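Suche in Prüflisten Suchbegriff eingeben Los

Prüfliste Küchenzelle Imhof, Simulation und Freigabe
Anlass: Greifer hat im Lauf 743 beim Absenken nicht angehalten. Ausgefüllt von Mekdes Demissie, am Wednesday-Termin mit Deston besprochen.

1. Not-Halt in der Simulation ausgelöst: in Ordnung.
Kommentar: Reaktion kommt jedes Mal, auch bei voller Geschwindigkeit.

2. Grenze der Höhe über der Pfanne: nicht in Ordnung.
Kommentar: Der Wert war auf 18 mm gesetzt, aber die Steuerung hat nach dem Neustart den alten Wert geladen. Eine Meldung gab es nicht.

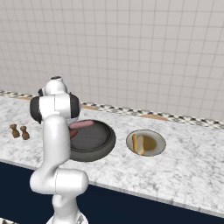
Der alte Wert stammt aus dem Projekt Alia und gilt für einen anderen Tisch. Ich habe ihn gelöscht und die Datei schreibgeschützt. Bitte nicht wieder kopieren!

3. Kraftabschaltung am Handgelenk: mit Mangel.
Kommentar: Schaltet ab, aber zu spät – nach 500 ms. Die Ursache ist noch offen, ich vermute den Filter.

4. Kollisionsmodell für Pfanne und Teller: in Ordnung.
Kommentar: Der Rand der Pfanne ist jetzt mit im Modell. Vorher war nur der Boden eingetragen.

5. Protokoll vollständig: nicht geprüft, Fehlercode 968 fehlt in der Liste.

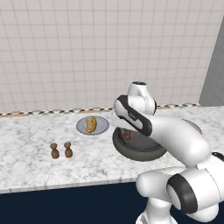
Iltow schreibt zu Punkt 3, der Filter sei es nicht, man solle zuerst den Takt der Sensorabfrage ansehen. Freigabe gebe man erst nach einer neuen Messung.

Status: gesperrt. Punkte 2, 3 und 5 wiederholen.

Kontakt: Prüfstelle Deston | © Deston | Nach oben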